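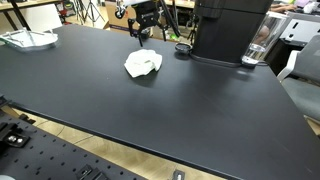 Switched cleaning cloths in the break room this week. We went through 20 rolls of paper towels between May and now, and I was tired of ordering them. The new ones are plain white, so you can tell when one needs to go in the wash. They end up bunched on the black table to the left of the coffee machine, and I'm fine with that as long as they get used.

The table is the harder part. Matte black shows every speck, and the right side already has light scratches. I blame the scrubby sponges, which are gone now.

Tried 2 cleaners on it. Brunet left streaks. A drop of dish soap in warm water did not – going with that.

Cloths are from Tatholm, a pack of 11. Sandrine Perrin takes them home to wash on Thursdays' load with the aprons, no softener. Softener makes them smear.

Descaling is still Aurélien Rey's job. Next one is 23rd October. Please leave the water tank on the machine until he gets to it.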